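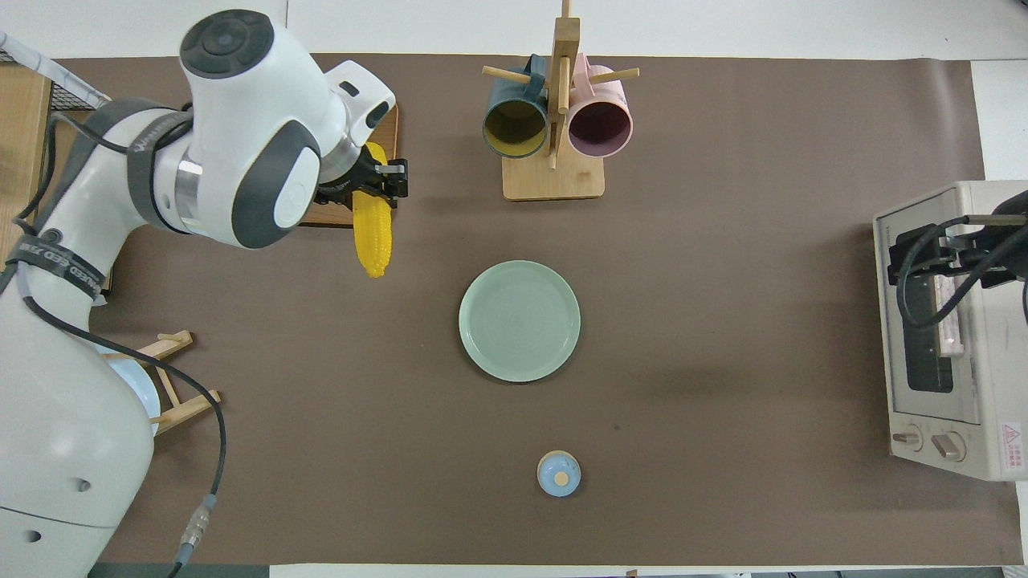 A wooden mug tree with two mugs, on a table covered by a mat. A toy corn cob and a cutting board are also in view.

A mug tree (also mug stand, cup tree or mug holder) is a small household stand on which mugs are hung by their handles. In its most common form it has a vertical post fixed to a flat base, and a number of pegs or arms that go out from the post. It is kept on a kitchen counter, a table or an open shelf, usually close to the kettle or the coffee maker.

Construction

The post of a wooden mug tree is usually turned or cut from a single piece, and the pegs are lengths of dowel glued into drilled holes. The base can be round, square or rectangular. A rectangular base is easier to place against a wall, while a round one is preferred for stands that are used from all sides. Beech, rubberwood, bamboo and acacia are common materials. Metal stands are made from bent wire or tube, and their arms often end in a small ball or a curl.

Pegs may be set horizontally or at an upward angle. Horizontal pegs are simpler to drill, and the mug can be taken off with a straight pull. Angled pegs hold the mug more safely when the stand is moved, but they need more space above each handle. On some stands the pegs are at different heights, so that the upper mugs do not touch the lower ones.

Most stands for home use carry four or six mugs. Larger ones, with eight or more pegs, need a heavier base. The catalog of the Dodcombe woodware shop listed 27 models of stand in its last printed edition, of which only 3 had fewer than four pegs.

Use

Mugs are hung by looping the handle over the peg. The body of the mug then rests beside the post, and its opening may face outward or to the side, depending on the shape of the handle and on how the mug was put there. Wide mugs on neighboring pegs may touch each other, and this is the usual cause of small chips on the rim. Owners of large mugs often leave every second peg free.

A loaded stand should be balanced. Two mugs on the same side of a light post can tip it, especially if the mugs are of heavy stoneware. Makers give different advice on this point: Adier recommends to fill the lower pegs first, while Akpan, whose stands have a weighted base, gives no order at all.

Mugs with a very small or closed handle can not be hung on thick dowels. For this reason many makers keep the peg thinner than a finger. Glass cups and thin porcelain cups are hung less often - they are more commonly stored on a shelf, on their saucers.

Mugs of different colors are often kept together on one stand. Two-colored mugs, with one glaze outside and another inside, are popular for this use, as the inner color can be seen when the opening is turned to the room.

Care

Wooden stands are wiped with a damp cloth and dried. They should not be put in a dishwasher, where the glue of the pegs can become soft. Mugs that are hung wet leave drops on the base, and with time the wood may get dark rings. Some households put a mat or a tray under the stand. A loose peg is repaired with a little wood glue, and the stand is then left without mugs overnight.

Related objects

The mug rack is fixed to a wall or under a cabinet and uses hooks in place of pegs. The Cloltine rail, a long wall rack sold mainly to offices and small cafes, can hold up to 50 mugs in two rows. Stands of similar shape, but smaller, are made for jewelry and keys. The banana stand also has a post on a base, but normally with only one hook at the top.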